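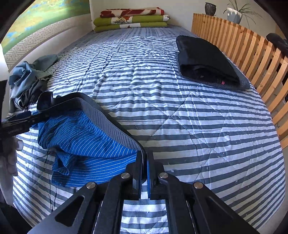

Section 3: Planning a fall color drive with the Altel trip planner

The planner will offer you a "peak color date" before it asks you anything else. Treat that date with suspicion. Leaves turn when they turn, and a forecast made in August is a guess with a nice font. A better place to start is your packing, which you control: a dark gray webbing strap and a blue pinstriped garment laid out on a striped bedcover are worth more to your trip than any color map, if the strap keeps your bag shut and the garment fits under a coat. Once the bag is settled, go on to the steps.

Before you begin
You need a saved starting point and the number of nights you can be away. You do not need a paid account, whatever the banner says.

1. Open New Drive and pick a region. The screens in this section use the Zakemdale loop, which the planner lists at 200 miles.

2. Set your travel window. Choose Date Range and ignore Best Day. Best Day picks one date and hides the rest.

3. Turn off Scenic Boost. It is on by default. It adds overlooks to the route whether or not they face any trees, and on the Zakemdale loop it sends you up the Brabec spur to look at a parking lot and a reservoir.

4. Enter your daily driving limit in hours. The planner assumes you never stop for lunch. Take an hour off whatever number you had in mind.

Note: The color map is a yearly average. It does not know about this year's drought, wind or early frost. The legend says "live," and we have asked for that word to be changed.

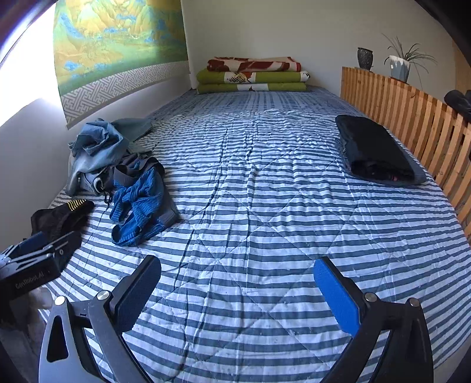 5. Check each overnight stop by hand. Call the place. The planner shows a room as open until someone tells it otherwise, and in small towns like Custitz that can take days.

6. Tap Save, then Download Offline Copy. These are separate buttons. Save alone keeps the route on the server, where it will do you no good in a valley with no signal.

Caution: Do not rely on the planner for road closures. Route 47 over the pass is drawn as open all year. The gate often stays shut into April, and an early snow can close it in the fall too. Look at the state road page on the morning you leave.

Caution: Fuel stops are shown by distance only. Opening hours are not checked.

If the route will not save
Error 881 means the drive has too many stops. Remove the overlooks first. If the error stays, delete the drive and start again from step 1. Support will suggest clearing the cache, and you can try it, but we have not seen it help.

Section text by Kristýna Kubíček. Last revised Aug 14, 2023.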